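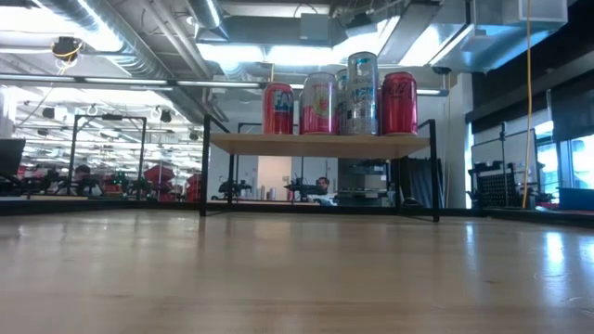 **1/** I promised a thread on how we keep the drinks at work, because three people asked me after my last post. It is a small subject but I have many opinions. Please be patient with my English, I check every second word.

**2/** We are a shared floor in Carham. There is a kitchen, but it is far, and the fridge in it is always full of other people's lunch. So two years ago Said Alaoui started what he called the Wunetti bar. It had no bar stools and no barman. It had a carton on the floor and a paper cup for the money.

**3/** The carton was a mistake. You never see what is inside, so you buy more of what you already have. In October we had 3 trays of the same lemon soda and not one cola. I like lemon soda, but I am one person.

**4/** Then I brought a little shelf from home, a board on a thin black metal frame. I paid 198 dirhams for it at Lahlou, the shop near my mother's street, and carried it on my knees in the plane. My sister laughed at me at the airport. Fine.

**5/** What I learned about a small shelf: put one can of each kind on it and keep the rest away. It works like a menu. People look, they choose, they go to take theirs from the store. When a kind is finished, its can leaves the shelf also. This is the whole system.

**6/** Don't put the tall cans in front. I did this for a long time because they look nice there. But the short ones hide behind, and then somebody writes to me "why do we have no orange?" and the orange is ten centimeters from his hand.

**7/** Now, sorting. I sort on a table and never on the floor, my back is not young anymore. I take everything out first and group it by kind, and only after I decide what to buy. If I begin to decide with the can in my hand, I am there until evening.

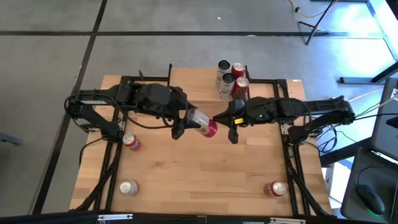

**8/** The color of a can is a bad guide, I say this from experience. Two drinks can both be red and taste nothing like each other, and my colleague Gisten people (this is the team name, not a family) mixed them every week. My rule is to keep pairs together while sorting. The four cans standing close at the far side, two white with black printing and two red, are easy to check from any chair. The single ones spread over the rest of the wood are the ones where I must read the label.

**9/** About money. We buy for 400 dirhams at a time. Last year the total in my notebook was 3,310, and the cup was short only once, by the price of a single can. I don't know who it was and I stopped to ask.

**10/** Somebody wanted to know if warm cans are a problem. For me no, I drink everything at room temperature - my dentist is also happy with this. The others take theirs to the kitchen fridge after lunch, when there is space again, and they write their name on the top with a marker.

**11/** Still not solved: empty cans. We have a bag for them but it makes a terrible noise when you drop one in, and the people on calls complain. Said wants a box with a cloth inside. I want to try a thicker bag first. If you have a quiet solution, please write it under this post.

**12/** And yes, I will buy the strawberry one again. Four messages in one morning, I understood.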